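Séance 4 – Défauts de coordination sur cellule à deux bras
Module Sûreté des systèmes automatisés, site de Senness

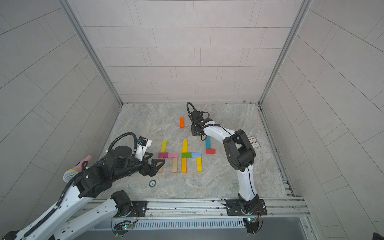 Fig. 1 – Cellule à deux bras, tâche d'agencement de blocs en bois.

4.1 Le cas étudié
L'arrêt s'est produit sur la cellule Fuveck au cycle 1 531. Le bras gauche attendait au-dessus des blocs, pince ouverte. Le bras droit a reçu l'ordre de rejoindre la même zone alors que le verrou logiciel était encore attribué à l'autre bras. Contact entre les deux poignets, puis arrêt sur surintensité au coude droit. Aucun blessé, un doigt de pince à remplacer.

4.2 Relevé du journal
Demande de verrou, bras gauche : 199 ms
Ordre de mouvement, bras droit : 205 ms
La libération du verrou n'apparaît nulle part. Le contrôleur Sæther a lu une valeur périmée – le rafraîchissement peut prendre jusqu'à 2 cycles de bus.

4.3 Mesures retenues
Lecture du verrou confirmée par les deux contrôleurs avant tout mouvement.
Vitesse réduite dans la zone commune.
Reprise manuelle uniquement, après dégagement des bras hors tension.

À préparer pour la séance 5 : tracer le chronogramme du défaut et comparer avec la procédure d'arrêt de Clivulham (polycopié, annexe B).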